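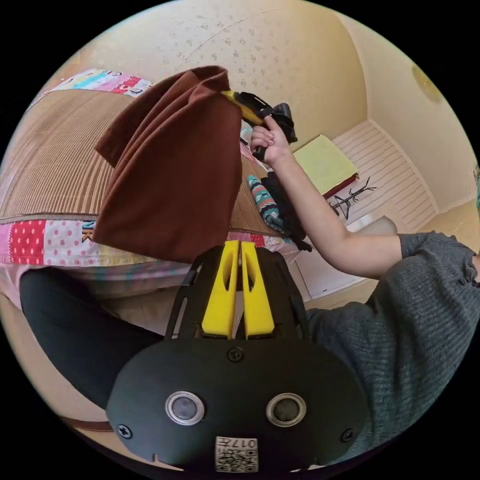
Rapports d'étape / Linge et chambres

Ravero, remise en ordre du linge des chambres
Point d'avancement d'avril, à l'attention du fonds Drevov
Rédaction : Nelli Rautiainen

Vous m'avez demandé un état du projet à mi-parcours, avec une appréciation de ce qui peut être tenu d'ici la clôture. L'état est correct. L'appréciation sera plus réservée que celle du dossier de candidature, que j'ai relu avant d'écrire ces pages et dont plusieurs phrases me semblent aujourd'hui imprudentes.

Rappel du périmètre

La subvention couvre neuf chambres de la résidence Ravero : tri des vêtements et du linge de lit, pliage, rangement dans le mobilier existant, puis une notice affichée dans chaque chambre. L'inventaire de départ donnait 732 pièces de textile, dessus-de-lit, nattes et serviettes compris. Aucun achat de meuble n'était prévu. Je le rappelle car la question revient à chaque réunion.

Ce qui est fait

Sept chambres ont été triées et pliées. Il en reste deux, les plus chargées, laissées pour la fin contre mon avis. Le tri se fait sur le lit, qui reste la seule surface assez large : on étale, on déplie, on décide, on replie. La méthode vient du guide Olico que vous nous aviez transmis. Elle suppose un lit nu. Or les lits de Ravero gardent leur natte tissée et leur dessus-de-lit, et les occupants n'ont pas envie qu'on y touche. Le dessus-de-lit en patchwork à carrés roses et à pois rouges, avec les lettres NK, est resté en place pendant le travail, et je ne vois pas au nom de quoi on l'aurait retiré. On travaille donc par-dessus la natte à rayures brunes, avec le vêtement à motif bleu canard et zigzag en tas près de l'étoffe brune qu'on tient levée. C'est moins confortable que sur les schémas du guide.

Les serviettes posent peu de difficultés. Pliées, elles vont sur le meuble bas ou dedans, selon la chambre. Le guide demande qu'elles soient toutes rangées à l'intérieur. Je n'ai pas fait appliquer cette règle : une serviette verte pliée sur un meuble blanc se trouve plus vite que la même serviette au fond d'un tiroir, et je préfère un rangement dont les gens se servent.

Ce que je ne peux pas confirmer

Le dossier annonçait que les chambres resteraient rangées « durablement » après notre passage. Nous n'avons rien qui permette de le dire. Les relevés ont été faits le jour même du pliage, ce qui donne forcément de bons résultats. J'ai demandé un second relevé à distance du premier et il n'a pas été programmé. Tant qu'il manque, je vous invite à lire avec prudence toute mention de chambre « achevée », y compris dans le tableau joint à ma précédente note.

Je reste également peu convaincue par le pliage vertical. Il convient aux maillots et aux pièces fines. Pour les grandes étoffes souples, qui retombent dès qu'on les soulève par un coin, deux personnes de l'équipe sont revenues au pliage à plat et je les ai laissées faire. Si l'on tient à ce que la méthode soit appliquée à la lettre, il faudra le dire et accepter que le travail prenne plus longtemps.

Enfin, l'inventaire. Le total de 732 additionne des choses qui n'ont rien à voir entre elles. Une taie y vaut une couverture. Il a servi à obtenir le financement, il sert mal à suivre l'avancement, et je ne souhaite pas qu'on en tire un pourcentage.

Fournitures

Saarinen a livré les bacs de tri et les étiquettes textiles. Les bacs sont bons. Les étiquettes tiennent sur le coton et se décollent du tricot, ce que nous avions signalé au moment du devis. Le fournisseur propose un échange contre un modèle à coudre. J'ai répondu que je ne voyais pas qui, dans l'équipe actuelle, allait coudre, et j'attends toujours sa réponse. En attendant, les tricots ne sont pas étiquetés. On s'en passe sans trop de mal, et il faudrait peut-être se demander si l'étiquetage était nécessaire.

Notices de chambre

La première version faisait deux pages. Personne ne lit deux pages collées derrière une porte. Elle est ramenée à un recto, en gros caractères : où va le linge propre, où va le linge à laver, ce qui reste sur le lit. La traduction est en relecture. L'affichage n'a commencé dans aucune chambre et je préfère attendre la version relue.

Budget

Pas de dépassement. La ligne « fournitures » est presque consommée, la ligne « déplacements » très peu. Je demande l'autorisation de reporter une partie de la seconde sur le second relevé évoqué plus haut. Sans ce transfert, le relevé ne se fera pas et le rapport final reposera sur les seules observations du premier jour.

Suite prévue

Les deux dernières chambres seront traitées ensemble, en matinée, à partir de 9 heures. Je propose de supprimer l'atelier de démonstration inscrit au calendrier : il mobiliserait l'équipe une journée entière pour montrer à des visiteurs comment plier une serviette. Si Drevov y tient pour sa communication, merci de me l'indiquer avant la prochaine réunion de suivi, avec le nombre de personnes attendues, car les chambres sont petites.

Pièces jointes : inventaire de départ, devis Saarinen, projet de notice (recto).

N. Rautiainen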